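Lovlow Streaming Support
Ticket 2355: Fight night replay missing rounds
Raised by: Aaliyah Lévesque, Lindemlow Boxing Club
Status: Open again

19:40 Customer paid for the Grurnar v Fortin rematch. Stream froze in round four and came back for the handshake. She would like the middle of the fight, having paid for all of it.

19:52 Advised customer to refresh the page. Customer has refreshed the page.

20:15 Replay link sent. It plays the undercard twice, then 40 minutes of the weigh-in. Customer says the weigh-in was very clear.

20:30 Asked whether other members had the same fault. Over 300 had, and most of them were in her clubhouse.

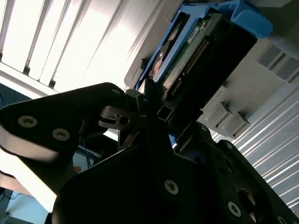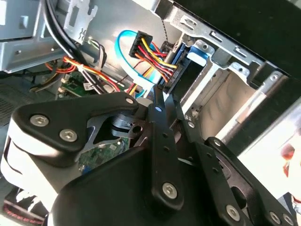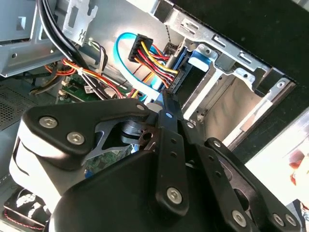
Drive with blue caddy (first picture); inside the desktop case (second and third).

21:05 Replay re-uploaded. Rounds four to nine now present, with commentary from a different fight. Customer reports that Fortin is being praised for his left hook while sitting on his stool.

21:20 Offered a voucher for the next Grurnar bout. Customer asks if it includes the rounds.

21:34 Passed to billing. Refund requested in full.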